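Progress report to the Drastlow Fund
Small Loan and Credit Repair Program, Proldale office
April 30, 2021

Dear friends at the Fund,

It is a pleasure to write to you again, and I'm glad to say the spring has been kind to us. We have now made 40 small loans from the pool you set up, and 33 of those borrowers are fully up to date on their payments.
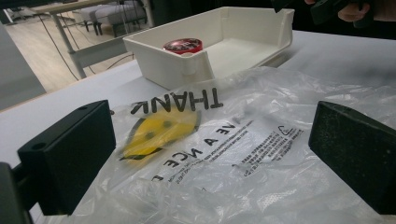
Our budgeting evenings started up again in March, and they have been livelier than I dared hope. People come in worried about a late card payment or an old medical bill, and we begin with the small spending that slips by in a week. A plain white tray and a crumpled plastic bag on a white tabletop are as good a place as any to start talking about where the money goes, and from there we work our way up to rent and car notes. 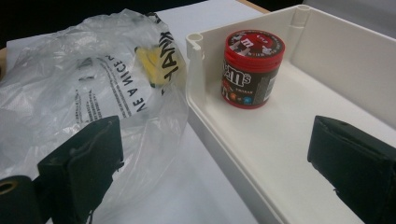

Bag, box and M&M's container, Proldale.

Nestor Navarro has taken over the one-on-one credit report reviews — he did 25 of them this quarter — and he has been wonderfully patient with the dispute letters, which can drag on for weeks.

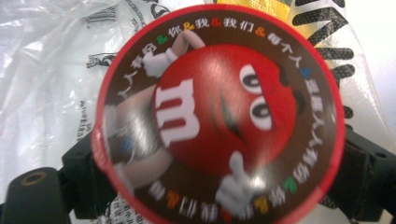
Several of those letters are still waiting on an answer from the lenders, so I will hold the final tally for my next report. We would also like to offer reviews in Flestirwood one evening a month, if you would allow us to move $464 from printing to travel.

With warm thanks from all of us in Proldale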